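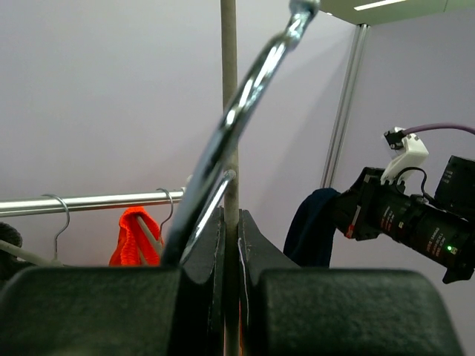
A chrome hanger hook held in the gripper.

Feb 3, 2025 - Good news from the Dirgate teaching lab, and I'm chuffed! Our new Flastorach spectrophotometer is finally up and running after sitting in its crate for most of January. Wilson Bermúdez got it calibrated in four days, and we've already put 102 protein samples through it (the old one would've sulked at half that). Bookings are open to second years now - see me for a login, and please bring your own cuvettes.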